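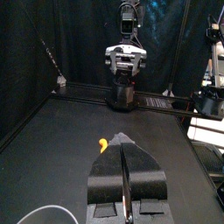
4. Looking after the tabletop, rail and curtain

This section covers everyday care of the Hukora matte black tabletop, the black aluminium rail along its far side and the black fabric curtain behind it. For assembly, see Section 2. For replacement parts, see Section 7.

4.1 What you need

Two soft cloths, one for damp wiping and one for drying. Dark grey is a good colour, as pale cloths shed lint that shows on the black surface.
A bowl of lukewarm water with a drop of dishwashing liquid.
A soft brush or a vacuum cleaner with a brush head.
A small tray for hooks and other loose bits.

Caution: Do not use cream cleanser, methylated spirits, furniture polish or melamine sponges on the tabletop. They leave shiny patches in the matte finish and these cannot be repaired.

4.2 Wiping down the tabletop

1. Pick up small items first. Brightly coloured hooks are easy to see against the black, but dark clips and screws are not. Run your palm lightly over the surface to find them.
2. Put the hooks in the tray. Don't push them to one side with the cloth, as a hard edge dragged under fabric will mark the finish.
3. Shake the cloth out over a bin or outdoors. Crumbs caught in the folds will scratch.
4. Brush or vacuum the surface, working from the rail towards the front edge.
5. Dampen the first cloth, wring it out well and fold it into a flat pad. Wipe in straight, overlapping strokes.
6. Go over the surface straight away with the second cloth.
7. Leave the surface uncovered for 60 minutes before putting anything back on it.

Note: Don't leave a damp cloth bunched up on the tabletop overnight. The water dries underneath in a ring, and the ring has to be wiped several times before it goes. A crumpled dry cloth does no harm, but check underneath for hooks before you lift it.

4.3 The rail

1. Wipe along the length of the rail with a dry cloth.
2. If there is grit in the slots, loosen it with the brush and vacuum it out. Don't use a screwdriver.
3. Check that the end bolts are firm. Tighten by hand with the key supplied, no more than a quarter turn at a time.

Caution: Don't lift or drag the table by the rail.

4.4 The curtain

The curtain collects dust in its folds, mostly near the top. Vacuum it from top to bottom on low suction every 3 months. Spread each fold flat with your free hand as you go.

If it needs washing, take it down and wash it on its own in cold water. Line dry in the shade. Don't tumble dry. Some colour will come out in the first wash.

4.5 Common problems

Grey film after wiping: too much detergent. Wipe again with plain water and dry.

Lint on the surface: the cloth is new or was washed with towels. Wash it separately without fabric softener.

Fingerprints that won't shift: use a fresh damp cloth, then dry in one direction only.

Missing hooks: look along the base of the rail and in the hem of the curtain. Spares are sold in packs under part number 107.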